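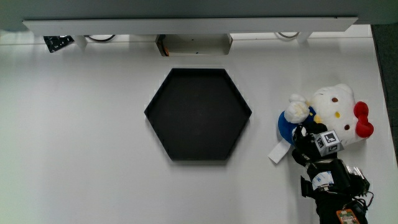 Figure 2. Gripper closing on the plush toy, with the hexagonal tray to its left. View from the overhead camera.

4.2 Setting up the pick-and-place test

Applies to the Flulevico hand-held gripper, workshop build, firmware 1739 or later.

1. Clear the front part of the bench. Items under the shelf may stay if they are behind the brackets' line of reach.
2. Lay the black tray flat, one corner pointing left and one right.
3. Put the toy on its back to the right of the tray, with the head pointing right.
4. Check that every face of the marker cube is clean and firmly fixed. Do not touch up a scratched marker with pen; print a new one.
5. Start the Skaltska logger and set the record limit to 2000 frames.
6. Bring the gripper in from the lower right and close the jaws on the body of the toy.
7. Lift, move over the tray and release. Stop the logger.

Note: a run of more than 968 frames is normal for a first attempt.

CAUTION: The circuit board near the rear of the gripper is exposed. Keep fingers and metal tools away from it while the supply is on.

CAUTION: Leave slack in the wires. A tight loop will pull on the connectors when the gripper is turned.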